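Recordings for the comparison of two handheld grippers, Ralitz and Larley. Please read the notes on the camera before you use the files.

## What is inside

- 231 recordings, 183 with the Ralitz and 67 from these repeated on another day by a second operator
- the remaining 48 with the Larley
- one text file per recording, with the task name and the controller version

The controller is the Crichton box in all cases. We did not change its settings between the two grippers.

## Camera

The camera sits on the gripper and has a very wide lens, so straight furniture looks bent. We did not correct this. If you need straight lines, the calibration is in `calib/handmont.yaml`.

Thin and soft objects are the most difficult part of the set. A crumpled tissue can stand up in the middle of the view and hide what is behind it, for example part of the white shelves.

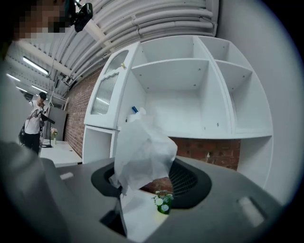
## Known problems

1. Faces are pixelated automatically. Tell us if you find one which was missed.
2. The Larley files from September have a delay of 25 ms between video and finger position. The script `shift.py` repairs it.
3. White objects on a white table are hard for our segmentation. We left these recordings in, but you may want to check the masks by hand.

## Use

Free for research. Please name the Handmont comparison set in your text.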